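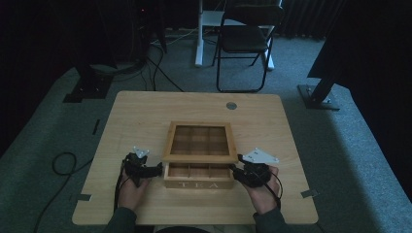 Opening (2 mins, don't rush it)

Hello everyone, thanks for turning out on Tue 27 October with the rain doing what it's doing. I've been asked to talk about running a tea afternoon in a village hall, and I've got 16 slides, which my other half says is far too many, so shout if I waffle.

Ask for hands up: who's running one already? Who's thinking of it? Who came for the cake? (Pause for the cake people.)

How ours began

We started at Skilitthorpe in April with one urn, a borrowed trolley and a poster I'd spelt wrong. I'd expected a queue. We got 5 people, and two of those wanted the yoga class. I went home and had a bit of a sulk, then rang round everyone I knew and asked what would get them out of the house on a wet afternoon.

Nearly all of them said the same thing — a proper sit down. They didn't want a speaker or a raffle, they wanted a chair with a back to it and somebody to natter to. So we pushed the tables together, scrapped the programme I'd been so proud of, and it picked up from there.

Choosing the tea

I get more questions on this than anything else! My advice is to keep a good strong everyday tea in the big pot and let people pick their own bag for anything fancier. Peppermint goes quickest with us, then decaf. Fruit ones smell gorgeous and hardly get drunk. Buy small boxes until you know your crowd (I've still got a hibiscus mountain at home, help yourselves on the way out).

If you do offer a choice, put the bags where people can reach them sitting down. Keep the mint away from the rest or it all tastes of mint by the second week.

Money

Drondside charge a pound a head. Fenside have a donations tin and swear they do better out of it. We've tried both and I'd go with the tin, though you do need to empty it or folk think you're doing fine. Our cups came second-hand, some 200 of them, all sorts of patterns, and I wouldn't swap them for a matching set.

(Skip this next bit if we're past the half hour.)

Fill the urn before you put the chairs out. It takes ages. Check which sockets trip. Have one teapot with a light handle for anyone with sore wrists.

Getting people to come back

Learn names, and learn how they take it. Sit down yourself, too — I spent the first month dashing about with a cloth and hardly spoke to anybody. Now I do my stint at the hatch, then take a seat next to whoever's new.

Questions

If it's quiet, ask Fenside how they get their scones to rise. Remind everyone the sign-up sheet is by the door, and the hall needs to be clear by 5.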